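Last updated: November

Hi all, quick one on the Estix sync work. The nightly import from Dironov runs on its own now (hooray!), and I've stopped getting up to check on it. We pushed 1,207 customer records through on Friday and 20 of them bounced, all with the same bad postal code field from the old Brillville export. I fixed the mapping and reran those.

Still open: the API cuts us off at 1,000 calls an hour, so the first full load has to go in batches. I'd like 10 more hours from the budget to build a proper retry queue, with an email when something gets stuck. Charvát has asked for the same alert, so we may be able to split that cost. Let me know before I start on it!

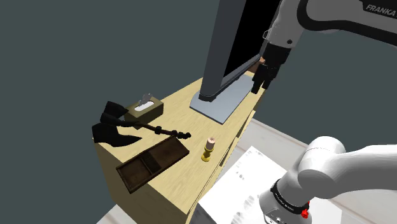 FRANKA arm with its gripper at the edge of a tall dark panel (simulation)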